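4.2 Preparation of garments before pressing

The third site of our study is the finishing room of Trulard, a small firm which repairs and rents clothes. Since December the firm uses a folding machine from Hovness, and the workers now do only the part that the machine can not do. They call this part "opening". A garment must be laid open on a table, with the tabs and buttons on the upper side, before it can go to the machine. In the period of our study the firm recorded 1,492 garments, and 253 of them came back to the table for a second opening.

Most of the workers told us that the opening looks easy and is not. A checked cloth is difficult in a special way, as the eye has trouble to find a fold in a small regular pattern. Figure 5 gives a piece of this kind laid out, with the two buttoned tabs at its upper part and some soft folds still left in the cloth.

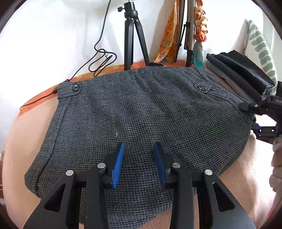

Figure 5. Houndstooth garment spread on the work surface, between open gripper jaws.

Before the machine came, one person followed a garment from the basket to the shelf. Now the work is divided, and several workers said that they miss to see the finished piece. I-hsuan Lai, with the longest experience in the room, described it to us in this manner: "I open it, I send it, and then it is gone. If the fold was bad I only know when it comes back." Two younger workers had the opposite opinion. They found the new work lighter for the shoulders, and they liked that they could talk during it.

The handling of cloth with a gripper brings a different problem. Fingers can feel if they hold one layer or more, and they can let one layer slip. With two stiff jaws the cloth is easily gathered into a thick bunch, as in Figure 6, and the flat shape has then to be made again.
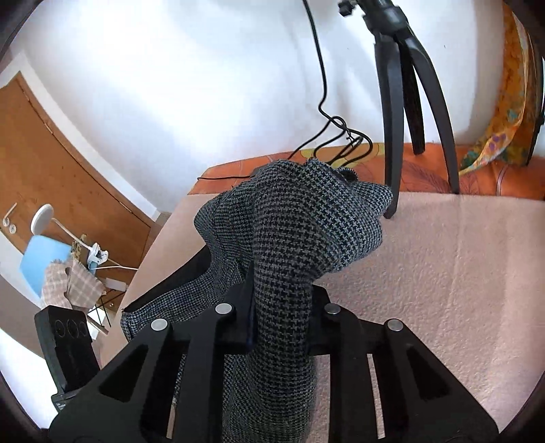

Figure 6. Houndstooth cloth gathered between the gripper fingers. A flatter part lies over the table edge.

Okonkwo, the supplier of the tables, had proposed a harder surface, but the workers refused it after a short trial. They said that the cloth was sliding too much. We consider this refusal important, for it was the only decision about the new equipment in which the opinion of the workers was asked before the purchase. The wages for the opening were not changed during our study, although the task has a new name in the work plan. In Section 5 we return to this question and compare it with the Peroditz site.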